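The second-hand table at Clilham opens its doors at nine, and by half past the children's rail has usually been stripped of anything with life left in it. Denim goes first. Naveed Jadoon has sorted clothes there for two winters and keeps a tally of what passes through. Last year the shop took in 1,689 pairs of jeans and sold 1,727, the difference coming out of a backlog in the cellar.

Much of what he does happens at home, on the bed, because a bed is the largest flat surface most people own. He lays each pair out full length, smooths the legs and goes over them from the waist down. Seams first, then pockets, then knees. Zips get done up and undone a few times. Anything left in a pocket goes into a bowl on the windowsill.

Elastic waists are a growing share of the pile. They are easier to wear and easier to sell, but the elastic gives out long before the cloth does, and a tired waistband means a lower price. Jadoon stretches it between his hands and watches how fast it comes back. 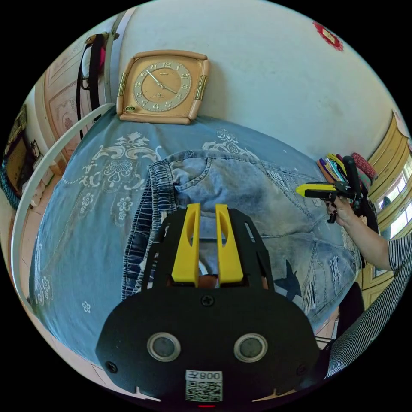 Light-wash jeans with a ribbed waistband, a dark star patch and a ripped leg, laid out on an embroidered bedspread.

Rips take more thought. A hole put there by the maker has frayed white threads running across it and sound cloth round the edge. A hole from wear tends to be thin all the way round, and it will grow in the wash. The first kind can be left alone or backed with a scrap of cotton. The second needs a patch, and Jadoon prefers to put it on the inside, with small stitches in a thread that matches the fade.

Patches sewn on the outside are a matter of taste. Stars and hearts come and go, and he leaves them on if the stitching is firm.

Folding is simple. One leg over the other, seat tucked in, then in half and in half again. The stack goes into bags marked by size and down to the shop at Flonby or back to Clilham, depending on who has room. A bag holds enough for one rail, and in December both shops ask for more than he has ready.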